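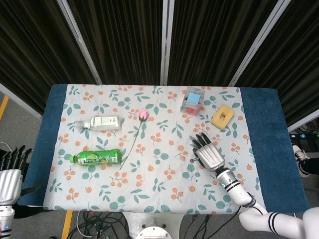 About the Brallton School of Sewing and Textile Repair

The Brallton School teaches adults to sew, mend and alter clothes and household textiles. We are a small independent school with 6 teachers and one building, the former Manríquez dry goods store on Hekell Street. Classes run all year except for the last two weeks of August, when the machines are serviced and the floors are done.

How the school started

Yareli Meléndez opened the school in the front room of the store after the last of the Manríquez family retired. She had worked in a bridal alterations shop for most of her career and was often asked by customers whether she would teach them to do simple jobs themselves. The first class was an evening course in hemming. It had a cutting table, four home machines and an ironing board that had come with the building.

Femke Willems joined in the second year to teach pattern cutting. She had trained as a shirt maker, and the collar and cuff course she wrote then is still taught with few changes. The back room was cleared the same year and became the machine room. The upstairs, which had been used for storing bolts of cloth, was turned into the hand sewing room after the stairs were rebuilt.

For a while the school also sold fabric. We stopped doing this because it took up the front room and there was already a good fabric store two blocks away. Students now bring their own cloth, and the school keeps thread, needles, interfacing and zippers on hand for sale at cost.

What we teach

Our courses are split into four groups.

Beginning sewing covers threading and cleaning a machine, straight seams, hems, casings and simple closures. Most people start here, including those who sewed years ago and want to come back to it. Students make a drawstring bag, a pillowcase and an apron, in that order.

Household sewing covers curtains, tablecloths, napkins, slipcovers and cushions. A lot of time goes into measuring and squaring the cloth, which is where most curtain problems begin. Printed cloth is treated as a subject of its own. Students learn to find the repeat, match it across a seam, and work out how much extra yardage a large pattern will need before they buy it.

Clothing and alterations covers skirts, shirts, pants and the usual fitting changes. Students must have finished the beginning course or show us a sample seam, a sample hem and a zipper.

Mending and repair covers darning, patching, replacing linings and reinforcing worn seams. It is taught by Etelka Szekeres, who also takes the weekend class on table linens. That class deals with stains, thin spots, frayed edges and old repairs that need to be redone.

Courses last six weeks unless the schedule says otherwise. Single-session workshops are offered in between – machine cleaning, buttonholes, invisible zippers and mitered corners come up most often.

How classes work

No class has more than 20 students, and machine classes are smaller than that. Each student has a machine for the full session. We use mechanical machines for beginners and a few computerized ones for the clothing courses. You may bring your own machine if it is in working order and has its manual.

The teacher shows a step at the front table and then goes from place to place while students do it. Samples are kept in a binder and are not graded. At the end of a course the teacher goes through the binder with each student and says which course would make sense next. Students who miss a session can make it up in the open studio, which is held every week in term.

The open studio is also for former students. It is free for a year after your last course. Hamish Merrick, who looks after the machines, is there to help with tension problems, skipped stitches and jammed bobbins. He can do minor repairs on home machines but does not take in sergers or industrial models.

The Clurkska collection

The school holds a study collection of 363 household textiles, named for the Clurkska neighborhood, where most of the pieces were gathered. It includes dish towels, pillow shams, tablecloths, bedspreads, aprons and flour sacks that were cut up and used again. Many have been mended more than once, and they are kept for that reason. Leobardo Ibarra catalogs the collection and brings pieces down for classes on request.

Visitors may see the collection by appointment. Pieces can be handled with clean hands on the upstairs table. Pens and drinks stay downstairs. We are no longer accepting donations of wedding dresses or quilts, as we do not have room to store them flat.

Fees and aid

Fees are listed with each course and include use of the machines and all handouts. They do not include cloth. A deposit holds your place and is returned if you cancel a week or more before the first session. After that we can move you to a later course but can't refund it.

The school has a fund of $2,000 a year to cover fees for people who could not otherwise attend. The application is one page and is read by two teachers. Decisions for the September term are sent out before classes begin.

Visiting

The front door opens directly onto Hekell Street and has no step. The machine room and restroom are on the ground floor. The hand sewing room is upstairs and there is no elevator, so please tell us when you sign up if stairs are difficult and we will hold your class in the front room. Parking is behind the building – enter from the side street.

Page last updated 31/08/2021

Recent items

September term schedule
What to bring to your first class
Matching a large print across two curtain panels
Open studio hours and rules
New in the Clurkska collection: patched dish towels
Machine cleaning workshop with Hamish Merrick
How to apply for fee aid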